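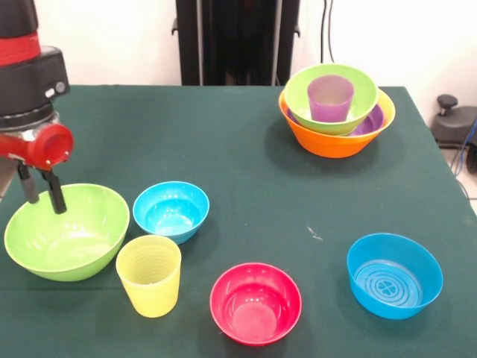 Week 2 handout: Collecting demonstrations for the bowl stacking task
Notes by Chelsea Furnival

Okay, so this is the session where everybody gets to drive! Our learner (we call it Wallis) only knows what we show it, and what we show it are episodes: one run of the arm, start to finish, with every camera recording. I'd like 80 good ones from each pair by the end of the unit.

Before you record

Spread the dishes over the green cloth and please don't make it pretty. If the yellow cup always sits in the same corner, Wallis learns the corner and couldn't care less about the cup. I made that mistake in April with 24 episodes and had to bin the lot.

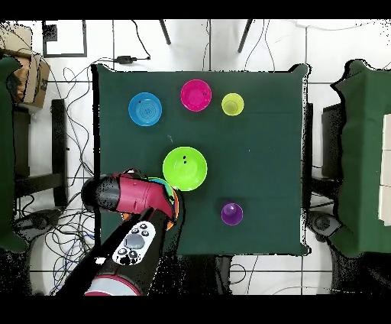

Check all your views before you start. The overhead one is great for layout, but the arm can cover a good part of the table, and that's when the side view earns its keep (it also shows fingertip height against a rim much better).

While you record

Go slowly near the rims. Come down with the fingers open, one on each side of the wall of the bowl, then close. A wobbly grasp you recover from is fine, keep it! A run where you stop to chat for 30 seconds is no use to me.
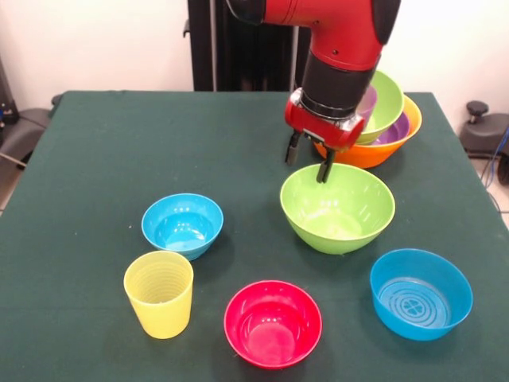 Big bowls are forgiving. Cups are fussier, and a tilted bowl in a stack is fussier still, so collect plenty of those and don't save them all for the last hour when you're tired.

Labeling

Write the label straight after each run: which dish moved, where it ended up, keep or discard. Keith Sugden and I will spot-check.
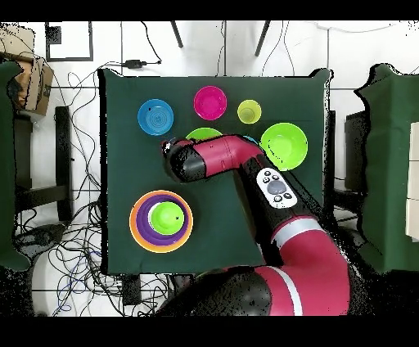

Vary the order you pick things up in, too, and swap drivers now and then, as we all have our own habits on the controls. Janka Hrubý has the sign-up sheet for the table. Upload to the Tinholm folder before you leave, discards included.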